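FOR IMMEDIATE RELEASE
9/26/20
Wondis Opens Sign-Up for "Four Burners," a Class for People Whose Stove Is Always Full

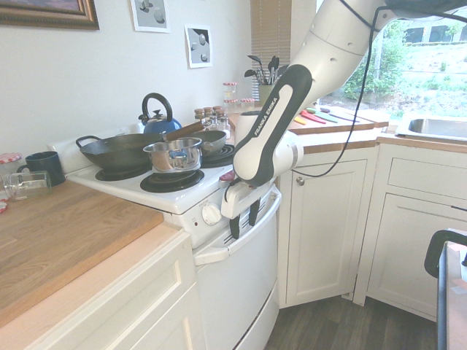 Wondis, the home cooking school on the second floor of the old Krajčí building, is taking names for a new evening class on getting dinner out of one ordinary electric stove. It runs 7 weeks and takes 12 students. No one will be asked to buy a copper anything.

The class covers coil burners, what to do with a wok on a flat-bottomed schedule, and the oven, a large heated cabinet many adults use to store baking sheets. Week 2 is all lids.

"People tell me they need a bigger kitchen," said Kazimír Kováčik, who wrote the course. "Then I visit, and the kettle has been living on the back burner since June. Move the kettle."

Students cook in pairs and eat what they make, including the first try at rice. Spice jars, spatulas and ladles are supplied. Aprons are not, after last time.

A printed handbook, Prirnirell, comes with the class. Wondis has ordered 1000 copies, which Kováčik calls confident.

Sign up at the Wondis front desk or at the Hetitz bakery counter downstairs. Please buy a roll while you are there.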